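Sorting Shape Blocks Into Little Groups on a Plain Board
by Kevser Soylu

I started doing this with my niece when she was going through a phase of dumping every toy she owned onto the rug, and I've kept doing it because, well, I like it too. You need a board, a handful of shape blocks and a bit of table. The whole thing takes 14 minutes if everybody is in a good mood.

First, the board. Mine is light maple, made of joined planks, and I'd go for something pale if you can (a big cutting board works fine!). Reds, yellows and greens really pop on it, and the edges tell a kid where the game stops. Lay it flat and push down on each corner. If it rocks, fold a dish towel and slide it underneath.

Next, the blocks. Stars, hearts, hexagons and cylinders make a good mix, and you want at least two colors that turn up in more than one shape. A yellow heart and a yellow hexagon, say, or a green star and a green cylinder. That overlap is where the fun is, as you'll see in a minute. I like the ones with a textured top — small fingers get a better hold, and you can play a feeling game with them later.

Start everything in one heap in the middle. Then pull out two blocks, any two, and park them together up in one corner of the board. Those are "the pair." Everything else gets pushed down into the opposite corner, nice and tight, sides touching.

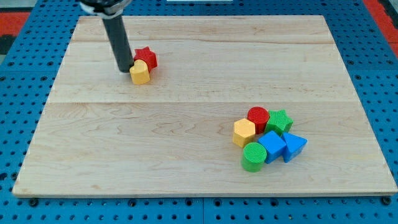

Leave a good wide stretch of bare wood between the two groups. When I first tried this I left a gap the width of my thumb, and my niece kept asking which pile was which. More space, fewer questions.

Now the talking part. Ask what the pair has in common. With a red star and a yellow heart you might hear "nothing," and that's a fine answer. Then ask who in the big group could come visit. The red cylinder could go up because it's red, the green star because it's a star, the yellow hexagon because it's yellow. Let the kid slide one across and explain why. Slide, don't lift! It's slower, and the tall pieces are less likely to knock each other over.

Keep going until the big group has moved over to the other corner, or until somebody wants a snack.

For older kids, try sending a block back only if it matches nothing touching it. We got completely stuck on that one last August and had to make up a rule about hearts being allowed anywhere.

When you're done, sweep the blocks off the short end into a shoebox and wipe the board with a barely damp cloth. Stand it on its side to dry before you put it away.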